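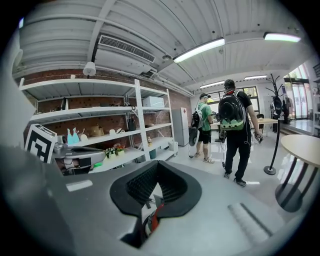

Nurkside Building Users Group – Facilities and Storage

Thread: Brick wall side, shelving and coat rack
Started by asrisuk, Mar 3, 2026
14 replies, sorted oldest first

asrisuk
Joined: May
Location: Nurkside, ground floor

Photo attached of the room as it stands. I would like to settle the layout of the brick wall side before the floor gets its next coat. Open items:

The tall white metal shelving against the brick. It is freestanding. I want it fixed to the wall.
The refrigerator next to it. I want clearance between the two.
The coat rack. It has bags hanging from its hooks and I think it is under-based for that.
Lighting over the shelves.

Floor area is 900 square feet. The ceiling is corrugated metal on steel beams and I do not want anything new hung from it.

Anong Srisuk

brickandbatten

Fix the shelving through the rear uprights near the top. Use sleeve anchors in the brick itself, not the mortar joints. Before drilling, tap the bricks and skip any that sound hollow. If the wall is old and soft, turn hammer mode off and let the bit cut.

Put a spacer behind each bracket. The floor and the brick will not be square to each other, and if you pull the frame tight to the wall you will rack it.

mkabbaj

Disagree on avoiding the joints. A brick face that spalls stays spalled. A hole in mortar can be raked out and repointed, and this is a rented building. The load on a top restraint is small. The shelf weight goes down the legs into the floor. All the anchor does is stop the unit from tipping forward.

Mahmoud Kabbaj

brickandbatten

That holds if the mortar is sound. In a lot of older walls you can pull it out with a key. Has anyone checked it?

asrisuk

Checked with a screwdriver this morning. Firm at shoulder height. Crumbly near the floor. I have not been up a ladder to check at the top of the unit, and that is where it matters.

lowtide_77

What is on the shelves in terms of weight? From the photo it looks like light goods: a woven basket, a small arrangement of flowers, a bottle, a white box up top. If that is all it ever holds I would swap the heavy things to the bottom and leave the wall alone.

asrisuk

That is what it holds today. Shared shelving fills up. I would sooner anchor it for the load it will have in a year.

mkabbaj

Agreed on that. Move the white box down a tier or more while you are at it. Also check the clips on each shelf. On the Plastarden units we had upstairs, the clips could be put in upside down and would still take a light load. They let go when someone put paint on them.

dehler_w

Refrigerator clearance: go by the manual. If there is no manual, I use 2 inches each side and 3 at the back for a unit that vents to the rear. Confirm which way yours vents before you move anything. Some have the condenser in the side walls and those need the side gap more.

Keep the bin out of the line of the door swing too. There is a white one on the floor near there and it will end up wherever people kick it.

lowtide_77

Leave the sides alone and watch the airflow from the AC. If the vent blows across the top of the refrigerator you will be fine with less.

dehler_w

A ceiling vent does nothing useful for a condenser behind a cabinet. The gap has to exist for the air to get there at all.

brickandbatten

Seconding dehler_w.

tanasarn_stores

We run a similar room at Tanasarn, with metal ceiling, brick on one side and a glossy floor. On lighting, the long fluorescents give a bright center aisle and the lower tiers stay dim, as the shelf above shades them. More fixtures overhead made no difference for us. We stuck battery strips under each shelf, at the front lip, facing back. Magnetic backing, so no holes.

On the floor, put feet or pads under the shelving legs before the next coat goes down. Bare metal legs marked ours, and the coating then bonded to the legs. Separating them took a scraper and some of the finish.

mkabbaj

The strips are a good fix. I would still relamp the existing fixtures first. They do not look equally bright in the photo, although distance accounts for part of that.

Coat rack: the round base is the problem. A pole rack with a round base is stable while the load is even. Hang bags on one side only and the center of mass moves toward the rim. Either put wall hooks on the brick or bolt a wider plate under the base. I have a steel offcut from the Prallarlow job that would do. Free to collect.

asrisuk

No more hooks on the brick, please. One set of holes is enough. I will take the plate if it is flat and the edges are ground.

lowtide_77

A wider plate on a glossy floor in a walkway is a trip edge. People go through there with backpacks on and do not look down. I would move the rack to a corner and keep its base as is.

mkabbaj

Chamfer the edge. The plate is thin. I would not call it a trip hazard, but moving it to a corner does no harm either. Do both.

asrisuk

Position so far:

Shelving to be anchored at the top, two brackets, with spacers. Brick or joint to be decided after I have been up the ladder.
Pads under all legs before coating.
Refrigerator gaps per dehler_w, once I know which way it vents.
Strips under the shelves. I will try one tier first.
Coat rack to a corner. Plate on hold.

The ladder here reaches up to 14 feet, so access is not an issue. I will post the mortar result when I have it.

brickandbatten

Take a photo of the joint with a coin next to it. If it is lime mortar I will withdraw my objection to nothing and you should use the brick.

mkabbaj

If it is lime mortar I will agree with him.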